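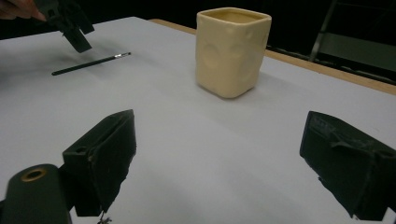
**Re: [Gavonton pottery list] Square cups, glaze on the rim**

On August 10, 2021 a member wrote:

> My square cups from the March class hold almost 300 ml, but the glaze is always thin on the rim. Do you dip them or use a brush? And do the dents in the sides matter?

Hello all,

I use a brush for the cream glaze, a thin one with a long handle. It is slow work, but for a cup without a handle I find it easier than dipping. I put on 3 coats and let each one dry before the next. On the rim I add a little more – only on the top, otherwise it runs down inside.

The dents do not matter, in my opinion. If you press the clay by hand, the sides will never be quite flat, and a pale glaze looks nice on them. Please only check that the bottom stands level before the first firing.

For one cup of 215 ml I mix much more glaze than I need and keep the rest in a jar with a lid. Does anybody know if the Majumder shop still sells the small jars? I would take two.

Kind regards from Tamon Street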